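Subject: Re: [uton-homebrew] Moving ginger beer out of the kitchen for summer

On a morning in June, Vesna Vasić wrote:

> Hi all,
>
> Two questions for the ginger people. My kitchen gets up to 85 by late afternoon and the last batch went from flat to gusher before I got around to tasting it. Is there any point in starting a ginger bug in this weather, or should I wait for September?
>
> Second, I was given a bag of dark sugar and I'm tempted to use it for everything. Will it just taste like molasses?
>
> Also, did we ever settle what we're doing for tables at the swap?
>
> Vesna

Hi Vesna, and hi everybody,

Don't wait for September! Summer is the best time for a bug, you just have to treat it like it's in a hurry. In winter mine sits on top of the fridge for a week and sulks. In the heat it'll be fizzing on day two or three, and if you feed it on the winter schedule it runs out of sugar and goes sour and thin on you. So feed it morning and evening, a teaspoon of sugar and a teaspoon of grated ginger each time, skin on, and once it's lively put it in the fridge and only take it out the night before you want it.

For the batch itself I make 104 ounces at a time, which sounds fussy but it's just what my big pot holds without slopping. Boil a third of the water with the ginger and sugar, give it 45 minutes with the lid on, then top up with cold water. That gets you down to a safe temperature much quicker than standing there waiting for a full pot to cool (I used to set it in the bathtub, which I don't recommend, we had ginger in the drain for weeks).

On gushers: use one plastic soda bottle in every batch, always. Fill it the same as the others and squeeze it twice a day. When it's hard as a rock the whole lot goes in the fridge, no matter what the recipe says. In your kitchen I'd do the first squeeze at 16 hours and I wouldn't be surprised if it's already firm. And please, proper pressure bottles for the glass ones. The square decorative kind from the craft store are not made for this and I've picked pieces of one out of a ceiling tile.

Dark sugar, yes, it'll taste like molasses if you go all in. I like a quarter dark to three quarters plain. It also turns the whole thing a deep brown, so people expect root beer and then get a mouthful of ginger, and you'll want to label it. Speaking of which, if you still have any of the Hoxha labels from last year, they do NOT come off in the dishwasher. Soak them overnight with baking soda.

Now tables. I went over to Marnis to look at what they've got, and they'll let us use the white ones. They look good and solid to me, smooth tops, metal legs, rounded corners so we won't all be bruised by noon. 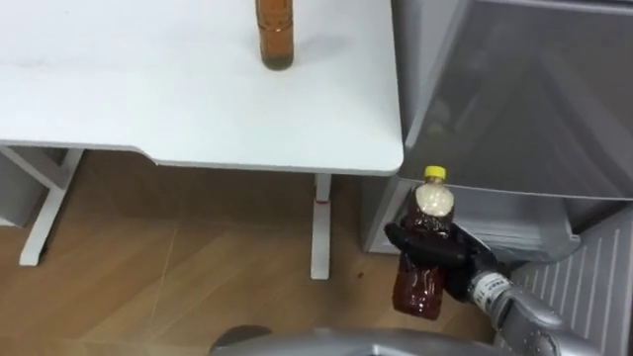
*One of the white tables, with a brown bottle on top.*

I'm for it. The folding ones we had last time bounced every time someone leaned on them, and you do not want bounce under a row of live bottles. We'd need to put something down, though, because ginger beer stains and so does Pete's beet kvass, and I'd like us to be invited back. I have a roll of oilcloth that's 40 feet long and nobody in my house will miss it. If anyone has clips, bring clips.

Same plan as before otherwise. Bring whatever you've made, cold, and a card with what's in it and the date you bottled. If it has honey or nuts please write it LARGE. Swap is bottle for bottle, doesn't matter if yours is fancier. People with nothing ready can bring snacks, and the salty ones always go first.
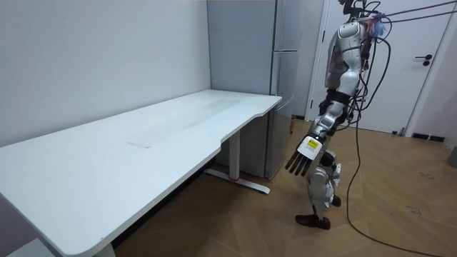 A thing I'd like to change is the opening. Last year we had everybody popping bottles at once and half of it ended up on the floor. Could we open outside, over the grass, one at a time, and then carry things in to pour? It's slower but I think we'd taste more of it. Open them slowly, too, let it hiss, close it again, wait, hiss. If it starts climbing the neck just close it and give it a minute in the ice.

Oh, and somebody asked me off-list whether the Vomadis swing tops are any good. The bottles are fine. The rubber rings that came with mine went stiff after one summer, so I swapped them for the plain red ones from the hardware store and haven't had a leak from them yet. Keep a few spares in the drawer.

Vesna, if your bug dies on you, come by and I'll give you half of mine, it needs splitting anyway. Bring a jar with a loose lid. Evenings after six are best.

Can people write back to the list and say what they're bringing? I'll keep a running list so we don't end up with nine gingers and no rhubarb.

Joanie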